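Twisted shafts hold syrup in the grooves, where a quick dip in the rinse well does not reach. At Clevano, the bar spoons are washed by hand at close: thin stream, fingers along the spiral, bowl and tip last. Each takes around 20 seconds. Fork ends need a second pass – citrus pulp lodges between the tines. Spoons then drain upright for 2 minutes and are dried with a lint-free cloth. Steel wool stays off the shafts, as it dulls the finish.
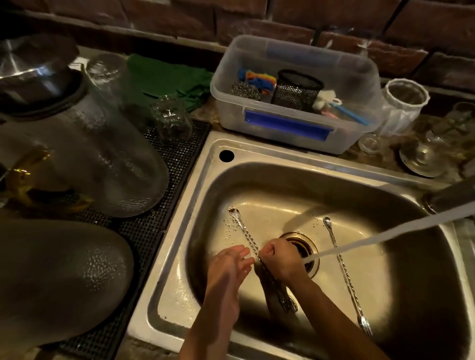 Rinsing a twisted bar spoon under a thin stream.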